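Home > Tips > Bathroom

Keeping Grout Clean Between Big Scrubs
By Audrey-Anne Hawthorne

Most grout gets dirty from soap left to dry on it. Rinse the walls with plain water after the last shower of the day and run a squeegee from top to bottom. It takes two minutes.

For stains, mix baking soda with a little water until it holds its shape on a spoon. Spread it along the lines, leave it for 4 minutes, then work it in with an old toothbrush. Wipe with a damp cloth. Skip vinegar on stone tile - it etches.
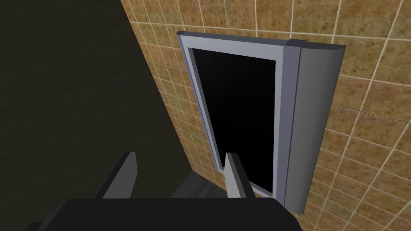 Mirror cabinet on a tiled wall with off-white grout.

Wipe under cabinets and behind the faucet too. Steam settles there and the lines go gray first.

Seal the grout once it has dried overnight. I do mine in May with the window open. Use a small brush and wipe any sealer off the tile face before it sets.
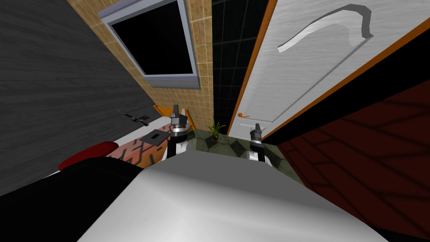 If water still soaks in the next day, put on a second coat. Cracked grout needs to be raked out and replaced first - sealer won't fill a gap.

Filed under: tile, grout, cleaning
19 comments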